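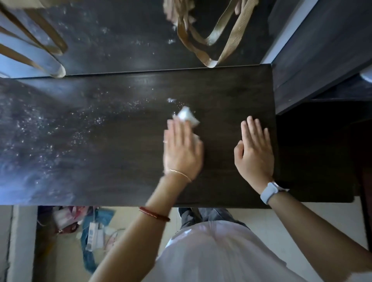
Skoton Head Camera Kit: Comparison Loan Set

The Skoton loan set allows laboratories to compare head-mounted cameras before selecting one for recording household work. It is supplied by the Mfinanga equipment service and includes two cameras, one controller and a padded headband. Both cameras attach to the same mount, so a task can be repeated from a matching viewpoint.

Recommended trial task

Wiping a powder from a dark tabletop is the standard first trial. White powder on dark wood tests exposure, and a white tissue in the hand shows whether a camera keeps detail in bright areas. Both hands and forearms should remain in view while the operator is seated.

Cameras supplied

Soteo: wide lens, fixed focus, weight 200 g with clip
Fivulach: narrower lens, autofocus, weight around 18 g more

The Soteo is the better choice for work close to the body. The Fivulach gives cleaner detail at the fingertips but may refocus when a sleeve crosses the lens.

Loan terms

Sets are issued for seven working days. Up to five recordings may be submitted for review with each loan. Headbands must be returned with both clips attached. No loans are issued in May, when the sets are recalibrated.

Requests should be addressed to Awuor Mwakalinga, Equipment Loans.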